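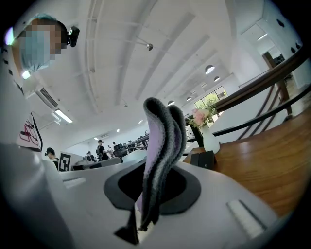
Gray cloth, folded over, pale lining on the left.

Bench notebook, March, afternoon

Back to the pendant for the Ghanem order, which I have been putting off because I like the coin so much. It's a small bronze, worn on the reverse but with a lovely strong portrait, supposed to be close to 2000 years old, and I would hate to be the one who puts a scratch on it after all that time! Kazue Takagi measured it again this morning and it is a good deal further out of round than I wrote down last week (my fault, I only took it across the portrait), so the first bezel is no use and has gone in the scrap jar.

Started over with 14k yellow strip. Annealed it twice, bent it around a brass blank that Kazue filed to the coin's outline, and soldered the seam with hard. The seam closed up nicely on the second try. On the first I had a gap you could see daylight through, and the solder ran everywhere except into it. I pickled it, trued it up on the blank and left it a hair tall, so there is something to push over the edge later on.

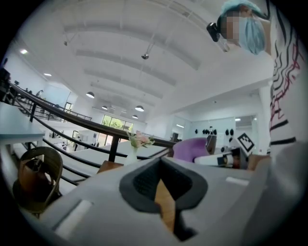 The bail is still bothering me. The customer wants it to take a thick chain, and the one from Fuvbridge looks heavy over such a small coin. I sketched a tapered one with a plain hinge and I think it sits much better, but it does mean 2 more solder joints close to the bezel seam. Medium for the hinge, easy for the last joint, and plenty of heat paste on the seam in between. Suha, if you get to this before I do, please don't put the coin in to check the fit until the ring is properly rinsed and dried. Old bronze and leftover pickle is a very sad combination.

Suha Sfeir also asked whether we should wax the coin before setting. I'd say leave it alone. The patina is stable, dark green with some brown on the high points, and the Ghanem family liked it just as it is.

Still to do: cut the bail, file the inside of the bezel, order more easy solder from Cerkia, find the small burnisher.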